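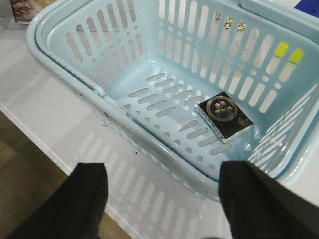 12 Apr 2021

Tagle bench, basket task. Reran the held-out set with the wrist view weighted up at the end of the approach. The Gutum baseline uses both views equally all the way through, and that is where it kept losing small packages on the slotted floor.

Training set is 437 demonstrations, same as last time. Policy trained for 3000 steps, seed 23. I left the action chunk length alone so that the weighting is the only change.

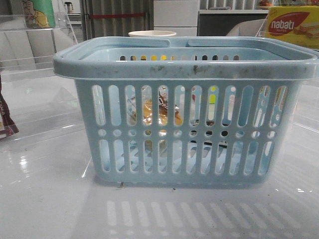 Side camera. Wrapped packet visible through the basket slots, handles folded down.

The side view has trouble with the basket wall. Whatever is inside gets chopped into strips by the slots, and the glossy tabletop repeats the pattern underneath. Masking the reflection made the depth estimate steadier but did nothing for the item pose — so I took the mask out again.

Rodel Estrella thinks the wall should be handled as a separate class in the Prustix labels. Worth trying, but it means relabeling 791 frames.
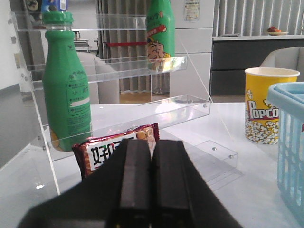
The clear rack is the other open problem. Depth drops out on the acrylic tiers and the planner treats them as free space. For now I am padding the rack by hand in the collision model, which costs us reach near the lower tier.

To do: export the rack mesh from Drornholm, rerun with a second seed, ask Rodel about the label format.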